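Wanted: readers for a superhero sequel, and please read the whole post first

Posted 2019-07-06 by Isabelle Lapointe

I have been asked to find people to read a script out loud. I said yes after some arguing, and my condition was that I get to write the call myself, so this is going to be less cheerful than the ones you usually see.

The movie is Skadcombe 2. If you missed the first Skadcombe, it was a low-budget superhero picture made by Wostico, it played in a handful of theaters in May of last year, and then it went to streaming, where it found more fans than I would have guessed. I liked the first hour. I did not like the last fight, in which everyone stood on a roof and shouted the plot at each other. Wostico now has a draft of the sequel and wants to hear it read by people who don't work there. Kadri Dambrauskienė wrote the draft. Weidong Tang, who directed the first one, is supposed to come back for this one, though I have yet to see that in writing and I would not plan your year around it.
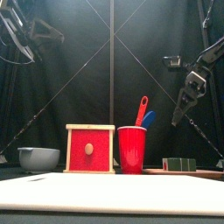 Could this reading lead to a part in the movie?

Probably not, and I'd apply as if the answer were a flat no. Casting is being done separately, through an agency, and the names for the two leads will be picked for reasons that have little to do with how well anybody reads in a rented hall. Wostico told me they would "keep the door open." I have heard that phrase from three production companies and never watched anybody walk through the door.

Now the practical part. We need 10 readers for the speaking roles and one person to read stage directions. The reading is one full day at the Fidcombe Playhouse, upstairs, starting at ten in the morning. Expect to be done by six. There will be a second day only if the draft changes a lot after the first, and you are free to turn that one down without giving a reason.

Pay is $200 for the day, plus lunch. I pushed for this. The first offer was lunch and a poster. If a second day happens, it pays the same. Travel is not covered, which I think is cheap of them, and I said so. If you live more than an hour out, do the math before you write to me.

The roles are described in the draft as follows. I've cut the adjectives.

Kowalchuk, the hero's former boss, fifties or older. Most of the good lines. The lead, a woman in her thirties who can hear through walls. Her brother, who can't. A mayor. Two henchmen, who are funnier than they need to be. A scientist with one very long speech about magnets, which I have asked Kadri to cut and which she has made longer. The rest are small parts, and whoever gets those will be doubling up.

You don't have to match the part. Nobody will be looking at your face. We want people who can read a page cold without stumbling, who can tell a joke from a threat, and who will not do a growly voice for every character. If you do one growly voice, fine. Acting training is welcome and so is none. I'd be happy with a schoolteacher or somebody who calls bingo.
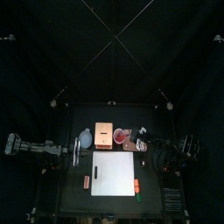 The nondisclosure form is the next thing. It's four pages and you will have to sign it before you get the script. I read all of it, and most of it is normal: don't post the pages, don't tell anyone the ending, leave your phone in the basket at the door. Paragraph 4 is the one I don't like. It says you can't speak "negatively" about the project until it is released. I asked for that line to come out. They changed it to "negatively in public," so you may complain to your spouse. If that bothers you, don't apply, and I won't think less of you.

After the reading there is an hour of discussion. Kadri will be in the room. Weidong may be on the phone. You'll be asked what dragged, what confused you and who you cared about. Studios like to hold these sessions and then film what they were going to film anyway, and I can't promise this will be different. I will say that Kadri took notes the last time I was rude about her work, and some of the pages did change. Please don't come if your plan is to praise everything in the hope of being remembered.

People I'd rather not hear from: anyone who runs a spoiler account, anyone who wants to pitch their own script over lunch, and anyone under 18 (the form doesn't allow it). Fans of the first movie are fine in moderation. I don't want a room full of them.

To apply, write to me through the contact page with your name, where you'd be coming from, and a recording of yourself reading any page of any novel. One minute is plenty. No headshots. No resume unless there's something on it that would make me laugh. I'm choosing the readers together with Noémie Nguyen, who books the Playhouse and has a much better ear than mine. You'll hear back either way, which I know everyone says. Last time I ran one of these we had 37 recordings and I answered them all, the last few pretty late.

The date of the reading will go out with the replies. I was given one and then it moved, and I'm not printing the new one until the hall is paid for.

Comments

Mwanaisha Nyamweya
I read at one of these years ago for a different company. The day was fun, the discussion was a waste of time. They'd already built the sets. Is the stage directions reader paid the same?

Isabelle Lapointe
Same $200. It should be more, that person talks the most.

rooftopfan
The roof fight was the best part of the first movie and I will not be applying.

dell_m
What happens if you sign the form and then the movie never comes out? Are you stuck not saying anything bad about it forever?

Isabelle Lapointe
Good question and I don't have an answer yet. I've sent it to Wostico.

dell_m
ok, holding off until you hear

Mwanaisha Nyamweya
Sent mine in. It's a page from a cookbook, hope that counts as a novel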